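Why Do People Have Different Religions?
by Huiling Jin
31 Mar 2018

Maybe you have a friend who does not eat some foods, or who stays home from school on a day when you must go. Often the reason is religion. A religion is a way of believing and living that many people share. It can tell them how the world began, how to treat other people, and what happens after we die.

Where do people pray?

It depends on the religion. Christians meet in a church, Muslims in a mosque, Jews in a synagogue, and Sikhs in a gurdwara. Hindus go to a temple, and many of them have also a small holy place at home. Buddhists have temples too. You can also pray in a kitchen, in a bus or under a tree, and many people do it.

Do all believe in one god?

No. Christians, Jews and Muslims believe in one God. Many Hindus pray to different gods and goddesses, and some of them say that these are all faces of the same one. Most Buddhists do not pray to a god who made the world. They try to follow the teaching of the Buddha, a man who lived in India a very long time ago.

Some people have no religion. A person who believes there is no god is called an atheist. A person who says "I don't know, and maybe we cannot know" is called an agnostic.

What is a fast?

To fast means to stop eating, or to eat less, for some time. In the month of Ramadan, many grown-up Muslims do not eat or drink from dawn until the sun goes down. Small children do not have to fast. In the evening the family eats together, and for many children this is the best part. Jews fast on Yom Kippur, and some Christians give up sweets or meat before Easter.

May I ask a friend about it?

Yes, if you ask in a kind way. My neighbor's son Boyang was nine when he asked his friend Knut, "Why do you close your eyes when you pray?" Knut thought for a while and said, "So I don't look at the cat." Both boys laughed, and after this they talked for a long time.

You can begin with "What does your family do on holidays?" If your friend does not want to answer, talk about something else. And if you visit a holy place, look what the others do. Maybe you must take off your shoes or cover your head.

New words: synagogue, gurdwara, atheist, agnostic, fast
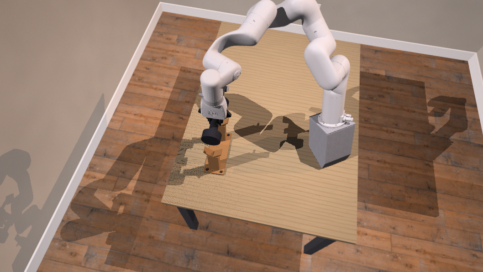
A white robot arm on its gray stand, drawn by computer.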